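Bremlow Mattress Covers: Frequently Asked Questions

Which mattress depths do the covers fit?
The standard Bremlow cover fits mattresses up to 12 inches deep. For deeper mattresses, order the Štefanec version, part number 1362, which has a wider skirt and a longer elastic.

What temperature should I wash it at?
Wash at 60 °C (140 °F) with a liquid detergent. Do not use bleach or fabric softener. Both break down the waterproof backing.

Can the cover go in the dryer?
Yes, on low heat. Remove it while slightly damp and let it finish drying flat. Do not iron.

How do I put it on without help?
Start at the head of the bed. Hook both upper corners, then pull the cover down to the foot and hook the lower corners. Tuck the skirt under last. 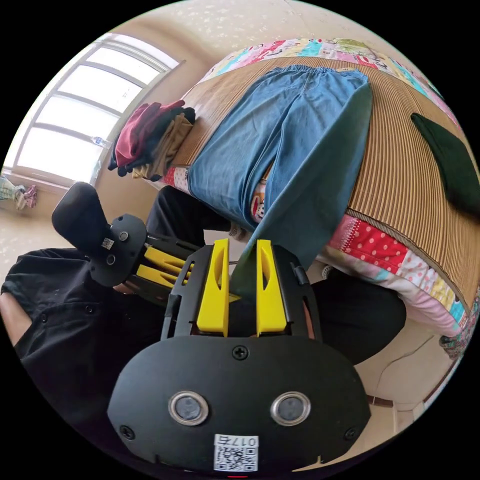
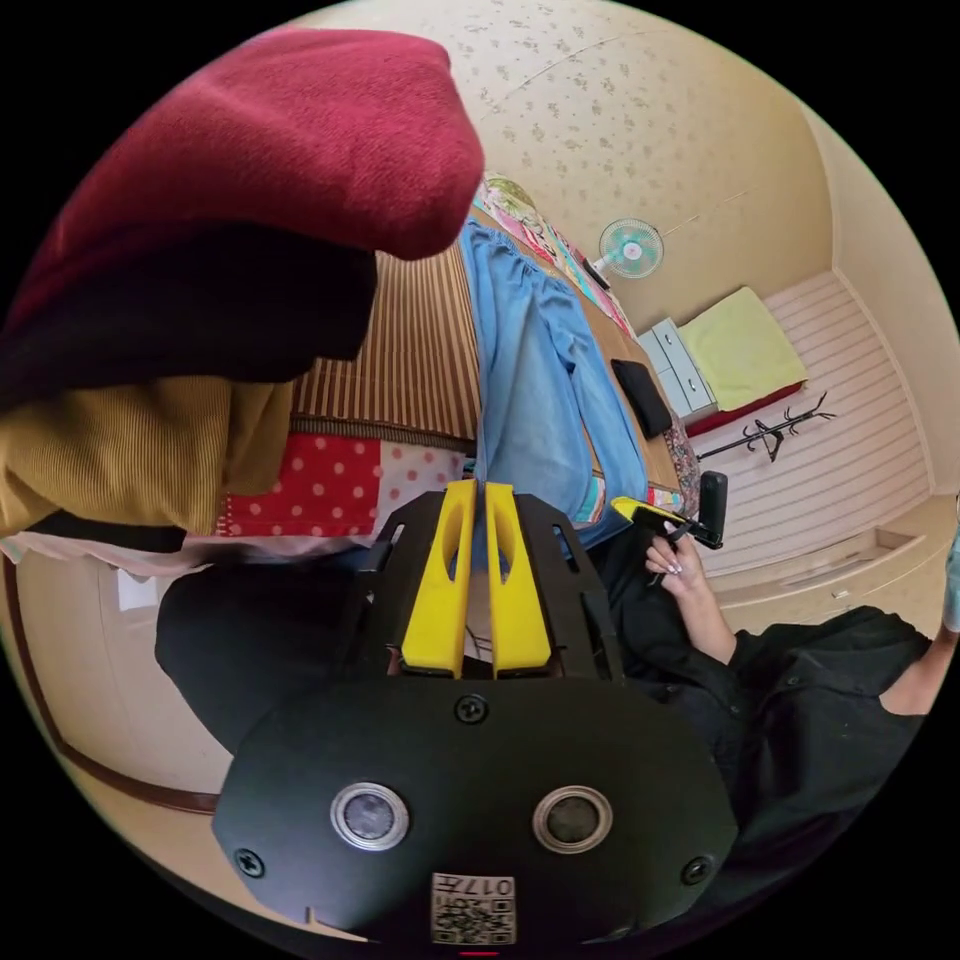
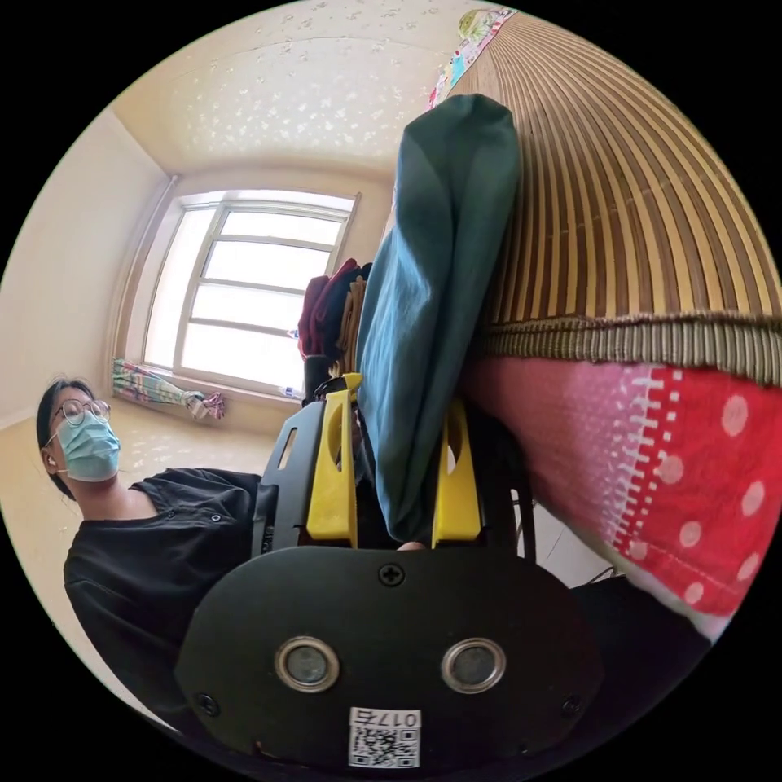
Why does the new cover make a crackling noise?
The Taron backing is stiff when it leaves the factory. It softens after two or three washes.

Is the Fillex pad included?
No. The pad is sold separately as part number 697. It goes between the mattress and the cover and is hand wash only.

How long do I have to return a cover?
Unopened covers can be returned within 60 days of delivery. Opened covers are accepted only if there is a fault in the seam, elastic or backing.

How are faulty covers handled?
Send the part number and a photo of the fault through the contact form. Claims are checked by Oldřich Baláž in product support and answered within 7 working days. Keep the cover until you have a reply.

Do you sell replacement elastic?
Not at present. Covers with worn elastic have to be replaced.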